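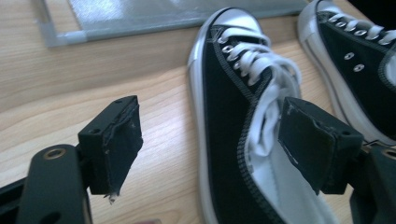

¿Por qué las zapatillas tienen agujeritos con un aro de metal?
Los agujeros dejan pasar los cordones, y el aro protege el borde de la tela para que no se rompa cuando tiras de ellos. Cada aro se llama ojete.

Zapatillas, cordones y estantes: lo que nos cuentan y lo que podemos comprobar
Texto de Tamara Cozma para la revista Min, agosto de 2019

Sobre los zapatos se dicen muchas cosas. Que la lona «respira», que si no las guardas bien se estropean enseguida, que hay una forma correcta de atarse los cordones y las demás están mal. Yo oigo frases así y me entran ganas de preguntar: ¿y eso cómo lo sabes? Vamos a hacerlo juntos con unas cuantas. No te creas tampoco lo que digo yo. Si tienes unas zapatillas a mano, míralas mientras lees.

Los agujeros de ventilación

Algunas zapatillas de lona llevan dos ojetes más en la cara interior, la que mira hacia el otro pie. Por ahí no pasa ningún cordón. La explicación que se repite es que sirven para que entre aire y el pie no sude.

Puede ser verdad, pero fíjate en el tamaño. Son dos agujeros pequeños y el pie está pegado a la tela. Cuando corres en el recreo con 32 grados, ¿notas aire fresco justo en ese sitio? Yo no lo he notado nunca. La lona es un tejido, o sea, hilos cruzados con huecos diminutos entre ellos, y el aire también puede colarse por esos huecos. Así que me cuesta creer que dos agujeros cambien mucho las cosas. Si alguien quiere convencerme, que haga la prueba: un rato con los agujeros abiertos, otro rato con los agujeros tapados con cinta, y el mismo paseo las dos veces.

La puntera blanca

En muchas zapatillas de este tipo la punta es de goma. La goma aguanta mejor que la tela los golpes y los roces contra el suelo, y esto sí me lo creo porque se ve en las zapatillas viejas. Busca un par gastado en casa y compara la punta con la tela de los lados. ¿Cuál tiene más agujeros? Apunta lo que encuentres, aunque no me dé la razón. 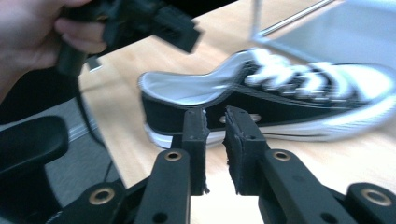 Ahora, el olor. Hay quien dice que unas zapatillas dejan de oler si las metes una noche en el congelador. La idea es que el frío mata a las bacterias, unos seres vivos tan pequeños que no los vemos, que se alimentan del sudor y de trocitos de piel. El problema es que muchas bacterias soportan el frío: se quedan como dormidas y luego vuelven a lo suyo. Una zapatilla negra por fuera puede tener el forro y la plantilla claros, como la que está tumbada de lado, y ahí dentro es donde apoya el pie y donde se queda el sudor. Por eso yo empezaría por sacar la plantilla, si se puede quitar, y dejar que todo se airee bien abierto. El congelador, para los guisantes.

¿Y el bicarbonato? Es un polvo blanco que se usa en la cocina y que mucha gente echa dentro de los zapatos. Puede quitar parte del olor, pero si la zapatilla sigue húmeda, el olor tiene muchas ganas de volver. Pregunta a una persona mayor antes de espolvorear nada, sobre todo si hay alfombra debajo.

El nudo «bueno»

En mi colegio, en Nusville, nos enseñaban las orejas de conejo: haces dos lazos y los cruzas. A mi prima le enseñaron a hacer un solo lazo y rodearlo con el otro cordón. Las dos discutíamos muchísimo sobre quién lo hacía bien.

Con el tiempo descubrí que las dos maneras pueden dar el mismo nudo. Lo que importa es hacia dónde cruzas en cada paso. Si el segundo cruce va en la misma dirección que el primero, el lazo se tuerce, se pone mirando hacia la punta y hacia el tobillo, y se suelta con más facilidad. Si va en la dirección contraria, el lazo queda tumbado a lo ancho del zapato y aguanta mejor.

Compruébalo así:
Átate una zapatilla como siempre.
En la otra, cambia solo el primer cruce: si pasabas el cordón derecho por encima, pasa ahora el izquierdo.
Sal a jugar y mira cuál se desata antes.
Repítelo otro día cambiando de pie, porque una vez sola no demuestra gran cosa.

El estante para zapatos

Dicen los anuncios que un estante «alarga la vida» del calzado. Me gustaría ver la prueba. En el catálogo de Bollero, una tienda de muebles a la que voy a veces, lo ponían en letras enormes, y en ningún sitio explicaban cuánto la alarga ni cómo lo habían medido. Cuando falta eso, desconfío.

Pero que un anuncio exagere no quiere decir que el objeto sea inútil. Un estante de dos pisos te deja poner un par encima de otro sin que se aplasten, y ocupa menos suelo. Si las baldas son de malla, el aire puede pasar también por debajo de la suela.

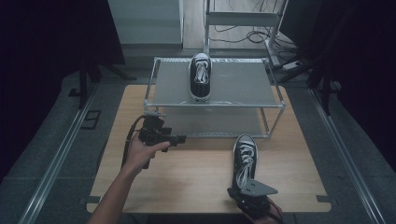
Todo eso ayuda a una zapatilla que llega mojada de la calle. A una que ya está seca le da bastante igual. Tampoco hace falta comprar nada para conseguirlo: basta con apoyarlas en un sitio ventilado, separadas una de otra y con los cordones flojos para que la lengüeta se pueda abrir.

¿Las puntas hacia fuera o hacia dentro? He leído que hay que ponerlas mirando hacia fuera «para que no se deformen». No veo por qué una zapatilla iba a deformarse según hacia dónde mire. Con la punta hacia ti reconoces antes cuál es cuál, y con el talón hacia ti la agarras mejor. Elige tú.

Lo que sí puede deformarlas es ponértelas sin desatar, pisando el talón. La parte de atrás se dobla una y otra vez por el mismo sitio y al final se queda hundida. Mi perra Zesa tiene otra manera de deformarlas, bastante más rápida, y contra esa sí que funciona un estante alto.

Palabras que han salido

Ojete: agujero reforzado con un aro, por donde pasa el cordón.
Puntera: la parte que cubre los dedos.
Plantilla: la pieza de dentro sobre la que apoyas el pie.
Lengüeta: la tira que queda debajo de los cordones.
Balda: cada uno de los pisos de un estante.

Si haces la prueba de los nudos, escríbenos a la revista y cuéntanos qué ha pasado. También queremos las cartas de quienes no notaron ninguna diferencia.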